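Progress report for the Skoryk fund, June: looking after the cell at Jinville

Hello all! You asked for something less stiff than last time, so I've written this the way I'd tell it to you over a brew. It covers the upkeep side of the Clurnari cell only (the software report comes separately, and is a lot longer, sorry).

The short version is that the cell is running, the arm has been through its full service, and I've spent less on parts than I thought I would. The long version has rather a lot about cables in it.

**The arm**

I started with the wrist, as that's where most of the grumbles came from in spring. We kept getting a dropout on the gripper line, always when the last joint was turned a long way round, and always when I'd just sat down. I had the gripper off and on more times than I'd like to admit before I swapped the lead, and then the fault went away. I ran 50 pick-and-place cycles straight after with the joint turned as far as it goes and didn't get a single dropout, so I'm calling that one closed!

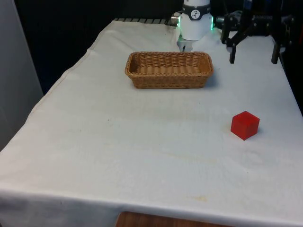
Next job was the test routine, which I've trimmed down a lot. The old one used a whole tray of bits and pieces, and if something went wrong you couldn't tell whether to blame the arm, the camera or the tray. I've gone back to a red cube and a wicker basket on a white cloth, and it's so much easier to live with. The whole check now takes 32 minutes from switching on, and I do it before anyone else gets near the controls in the morning. If the arm can't put the cube in the basket, I want to know before the day's work starts.

I did look at buying a proper calibration kit, and the Huvari one is lovely, but the price made me put the catalogue down again. The cube will do us for this stage. If the next round of money comes through I'd like to come back to it, mainly for the squareness checks, which I'm still doing with a ruler and a good deal of squinting.

**Cables and the table**

This is where most of my hours went. The cables had been added one at a time over the winter, each by whoever needed it that day, and tracing any of them was a horrible job. I've labelled both ends of everything now and written the list up in the cell logbook. Two leads went to nothing at all, so they're out and in the spares drawer.

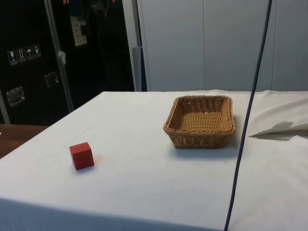 There's still more to do on the routing. I'd like every lead held up well clear of the work area, with enough slack for the arm to reach its corners without tugging, and at the moment I've only managed that for half of them. I've ordered clips and a length of trunking. They were meant to be with me already, but the supplier has split the order and the trunking is on its way by itself.

The cloth needs replacing too. It moves a little over a long session and I end up pulling it flat again, and it's picked up marks that can't be helping the camera. I've put two new ones on the order, plus some clamps to hold the edges down.

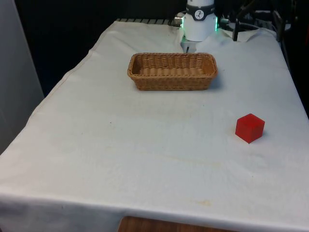 *The test layout on the Clurnari cell, arm raised and gripper empty.*

**Money**

I've spent 1955 of the upkeep budget, nearly all of it on the gripper lead, a spare for the same, and the service kit. The clips, trunking and cloths will come out of next month. I've kept 30 back for odds and ends (fuses, tape, the marker pens that walk off).

**What's next**

- Finish the cable routing once the trunking turns up
- Fit the new cloth and clamps, then redo the camera set-up
- Repeat the 50 cycles with the spare lead fitted, so we know it's good before we need it
- Write the morning check up properly, so somebody else can run it when I'm on leave

On that last one, I'd be glad of an hour with whoever is going to cover for me. Could you let me know who it'll be before I book my time off? I can do any afternoon after two.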